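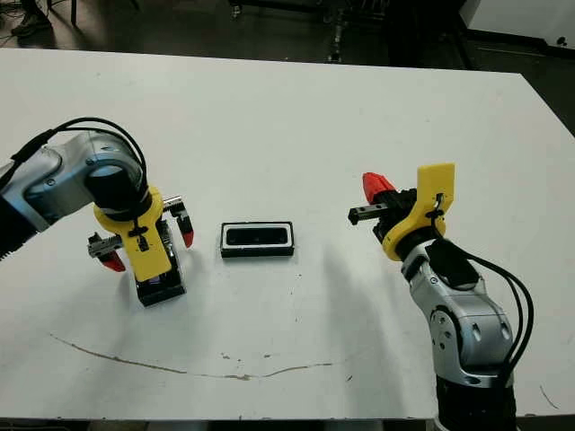 Página 2 de 7

Música y sonido para juegos > Mezcla y masterización

Los efectos se me comen la música cuando exporto el nivel completo

Publicado por Selina Tanner

Hola a todos, llevo un tiempo leyendo por aquí y por fin me animo a escribir, que ya no sé por dónde tirar.

Estoy haciendo el audio de un juego pequeño que se llama Kustthorpe. Es de exploración, con barquitos, gaviotas, un pueblo medio abandonado y un faro. Somos muy pocos en el equipo y a mí me ha tocado todo lo que suena: música, efectos, los cuatro gritos de los personajes y hasta el ruidito del menú (que por cierto me ha quedado monísimo, y es un clip de carpeta pasado por una reverb de muelles).

El problema es el siguiente. Cada cosa por separado me suena bien. La música la compongo en Gavidel, la exporto, la escucho en el coche, en los auriculares buenos y en los malos, y estoy contenta. Los efectos los edito aparte, también contenta. Pero cuando lo meto todo en el nivel del puerto y me pongo a jugar, la música desaparece. No es que baje de volumen, es que está ahí pero no se entiende nada, como si alguien hubiera puesto una manta encima. En cuanto me alejo del agua vuelve a aparecer, y entonces de golpe me parece altísima.

Lo que he probado hasta ahora: subir la música (entonces tapa los diálogos), bajar el mar (entonces el puerto parece una foto), ponerle un compresor a todo (mejor no hablamos de eso) y cambiar el tempo del tema principal, que estaba a 119, pensando que a lo mejor el oleaje chocaba con el ritmo. Ya sé que es una tontería, era la una de la madrugada.

En el nivel suenan a la vez el mar en bucle, el viento, las gaviotas, las cuerdas de los barcos, los pasos y la música. El mar lo grabé yo en estéreo y estoy bastante enamorada de esa grabación, así que agradecería soluciones que no pasen por tirarla a la basura.

¿Cómo lo hacéis vosotros? ¿Hay que mezclar dentro del motor o llevarlo ya mezclado de casa? Y si alguien sabe por qué al alejarme del agua la música me parece más fuerte, sin que yo haya tocado nada, se lo agradezco mucho también.

Responder - Seguir este hilo

Annelies Haslinger

¡Hola Selina! Bienvenida, y qué ganas de oír ese faro. A mí me pasó exactamente lo mismo en mi primer encargo, un juego de una estación de tren que se llamaba Camargo, y estuve una semana convencida de que tenía los monitores rotos.

Mi apuesta es que tu mar ocupa todo el espectro. El agua grabada es casi ruido blanco con un poco de gracia: tiene graves, tiene medios, tiene agudos, y no para nunca. Cualquier cosa que pongas debajo queda enmascarada. Por eso cada pista sola te suena bien y juntas no, el oído no puede separar la melodía de un ruido continuo que está justo en la misma zona. Y por eso también te parece que la música sube cuando te vas del agua, que la música está igual pero tu oído se había acostumbrado a un nivel general más alto.

Yo haría esto, en este orden:

Primero, busca dónde vive tu melodía. Si la lleva una flauta o un piano en la zona central, mira con un analizador qué frecuencias son las importantes y apúntatelas en un papel.

Después vete al mar y quítale un poco justo ahí. No con un corte estrecho de cirujano, con una campana ancha y suave. Empieza por 2 dB, escucha un rato largo, y si te sabe a poco sigues. Vas a pensar que no has hecho nada hasta que lo quites y se te vuelva a hundir todo. De paso, córtale los graves de verdad, que en un bucle de mar casi siempre hay un retumbar del viento en el micro que no aporta más que barro.

Luego abre el mar a los lados. Si lo grabaste en estéreo ya tienes media faena hecha: baja un poquito la señal central y deja que los laterales hagan el trabajo. El centro es para la voz, los pasos y la melodía. 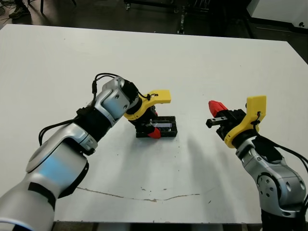
Y por último, el ducking, que seguro que has oído la palabra y te ha dado pereza (a mí me la daba). Consiste en que cuando suena una cosa, otra baja sola. En tu caso pondría los diálogos mandando sobre la música y sobre el mar, y la música mandando muy poquito sobre el mar. Muy poquito, eh, que si te pasas el océano empieza a respirar con el bombo y da mareo. El tiempo de recuperación ponlo largo, para que el mar vuelva sin que se note.

Sobre mezclar en casa o en el motor: las dos cosas, lo siento. En casa dejas cada pieza limpia y a un nivel coherente con las demás. En el motor haces la mezcla de verdad, porque solo ahí sabes qué suena junto con qué. Hazte buses separados desde ya - música, ambiente, efectos, voces, interfaz - aunque ahora te parezca que con los poquitos sonidos que tienes no hace falta. Cuando el juego crezca me mandarás flores.

Un último detalle: no mezcles con el volumen alto. Pon los altavoces a un nivel en el que puedas hablar con alguien sin levantar la voz y déjalo fijo todo el día. Si lo vas moviendo, cada decisión que tomas vale para un volumen distinto y al final no te fías de ninguna.

El compresor en el máster quítalo. Ya lo pondrás al final, si lo pones.

Nga Từ

Baja el mar y ya está. En serio, la gente no entra en un juego a escuchar agua. Yo tengo siempre los ambientes bajísimos y no se ha quejado nadie.

Rosalie Riedl

No estoy muy de acuerdo con lo de bajar el mar sin más, Selina ya dice que lo ha probado y que se le muere el puerto. Lo que sí haría es preguntarme si tiene que sonar siempre igual.

En Wavside tuvimos un nivel de playa y el truco fue partir el bucle en capas: una lejana, oscura y constante, y otra cercana con las olas rompiendo, que solo entraba cuando el jugador estaba en la orilla. La lejana ocupa muy poco y te mantiene la sensación de costa. La cercana se dispara suelta, con huecos entre ola y ola, y en esos huecos respira la música. Teníamos 8 variaciones cortas de ola y con eso no se notaba la repetición, aunque el motor las elegía al azar y a veces salía la misma dos veces seguidas (hay una opción para evitarlo, búscala en el contenedor aleatorio, que en nuestro caso venía desactivada).

Con tu grabación se puede hacer perfectamente, no la tires. Busca trozos donde se oiga una ola clara, córtalos con fundidos generosos y deja el resto filtrado para la capa de fondo.

Lo del salto al alejarte puede tener además otra causa: mira la curva de atenuación del emisor del agua. Si es lineal y el radio es corto, se te apaga el mar en cuatro pasos. Alarga el radio y ponle una curva más suave. En Annelies confío ciegamente para lo de la EQ, pero esto míralo antes, que son cinco minutos.

Y el tempo vuelve a dejarlo como estaba, mujer.

Comentarios a esta respuesta

Selina Tanner: ¡Era la curva! Bueno, era la curva y también el barro en los graves. El radio lo tenía cortísimo, lo había puesto para una prueba y ahí se quedó. Lo he alargado y ya no pega el salto. He hecho la campana ancha que dice Annelies y la flauta se entiende, con el mar sonando casi igual que antes. Me falta lo de las capas, que me va a llevar más rato porque en la mejor ola de toda la grabación se me oye estornudar.

Annelies Haslinger: El estornudo lo dejas de huevo de pascua en el faro.

Drahomíra Kuruc: Me apunto al hilo, que tengo el mismo lío con una cascada. ¿Lo de abrir a los lados funciona si el emisor está colocado en 3D? A mí me lo convierte a mono.

Rosalie Riedl: Drahomíra, si es un emisor puntual muchos motores te lo suman a mono, sí. Prueba a dejar el fondo de la cascada como ambiente en 2D y coloca en 3D solo las salpicaduras de cerca. Y si no te sale, abre hilo nuevo en Motores y pon una captura de los ajustes.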